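The Slow Return of the Night Train

When I moved to Hutard, the last night train had already stopped running. The old people in my street still talked about it. You went to the station after dinner, you gave your coat to a man in a gray jacket, and in the morning you were at the sea in Zudar. My neighbor made this trip every August with her parents, and she remembers mainly the smell of the blankets.

Last winter the train came back. It leaves on Friday evening and covers 699 kilometers, with 6 stops on the way. I bought a bed in a shared cabin for 55 euros and went to see if it is still possible to sleep like this.

The cabin is small, but somebody thought about it well. There is a hook for each passenger, a net for the glasses and the telephone, and a lamp which does not disturb the person below. My bed was the upper one. I must say the ladder is not made for people with bad knees.

I slept in pieces. At Dobson we stood a long time, and I heard two railway men discussing a door in low voices. Later there was only the rhythm of the wheels, and for this I would pay again. A family in the next cabin had brought cards and cold chicken, and they were laughing until after midnight – I was a little jealous.

The company sells 244 beds for each departure, and in summer they go fast. In the colder months you can buy a place on the same day. Breakfast is a roll, butter, jam and coffee, brought to the door shortly before seven. The coffee is weak. The jam is from Zakix, a village we pass in the dark, and it is very good.
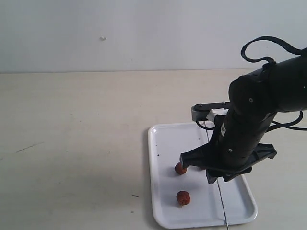

Is the night train cheaper than flying?

It depends on what you count. The ticket alone costs more than a low-price flight, but the flight does not include a bed, and the airport bus in Zudar must be paid too. For a family with suitcases, the train usually wins.

I came out of the station at half past seven with my hair in a bad state. The fish market was just opening, and I walked there with my bag to look for a second coffee.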